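## 4. Primera puesta en marcha del deshumidificador Pallano

Antes de empezar, deje el aparato en posición vertical durante 2 horas. Si ha viajado tumbado, espere 4.

1. Coloque el Pallano sobre un suelo plano, con 30 cm libres a cada lado.
2. Saque el depósito tirando hacia usted y retire la cinta azul del flotador.
3. Vuelva a meter el depósito hasta oír el clic. Sin este clic el compresor no arranca.
4. Enchufe el cable directamente a la pared. No use alargadores.
5. Pulse **MODO** y elija la humedad deseada. Para un taller o un almacén recomendamos 40 %.
6. Cierre puertas y ventanas.

> **Nota:** en los modelos con manguera Loureiro, el tapón de goma trasero se debe quitar antes del paso 3. Guarde el tapón.

> **Precaución:** no incline el aparato con el depósito lleno. El agua puede entrar en la placa electrónica.

### 4.1 Locales con metal o maquinaria

En estos locales el óxido aparece primero en las superficies sin pintar. Mida la humedad por la mañana, con la puerta todavía cerrada, y apunte el valor.

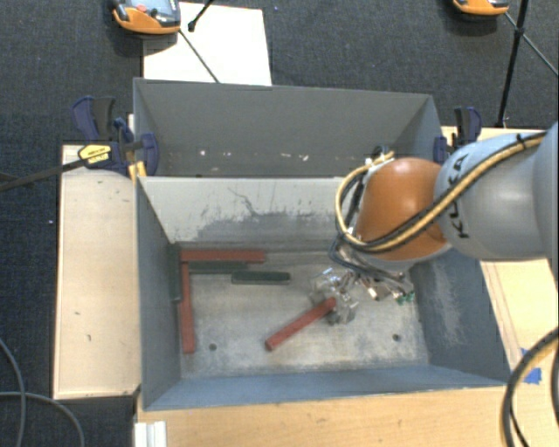 Marcelle Baudry nos escribió que en su taller el 40 % resultaba demasiado seco para la madera guardada al lado, y que prefiere subir un poco el valor en mayo.

Si hace este cambio, repita la medida el jueves siguiente y limpie el filtro.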